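Readers of long fantasy series write to me every fall with the same trouble: the books are swelling, the spines are cracking, and there's tea on the map page. So, a few tips from my own shelves (and my own mistakes, of which there are plenty!).

First, keep your cup well away from the book, on its own surface if you can manage it.
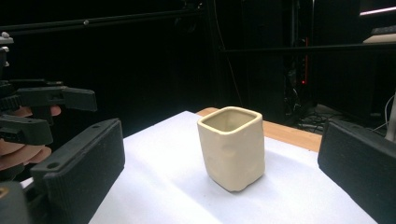
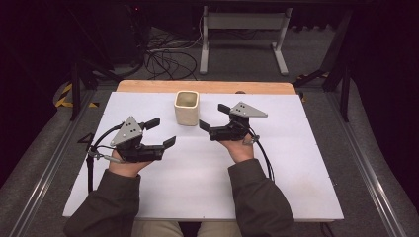

*A small ceramic cup on a white sheet.*

If you do spill on a paperback, blot it, don't rub, and slip paper towels between the wet pages. Change them every hour or so, then stand the book up with its pages fanned out in a cool room. My friend Mitra saved all 286 pages of her favorite quest novel that way, though the dragon chapter still crackles a bit.

For fat volumes, open them gently a few pages at a time from each end before you start reading, and the spine will thank you for years. I keep the heroes and the monsters on separate shelves, which has nothing to do with care, I just like it. Leave a finger's width of air behind the row, and dust the tops with a dry, soft paintbrush, brushing away from the spine.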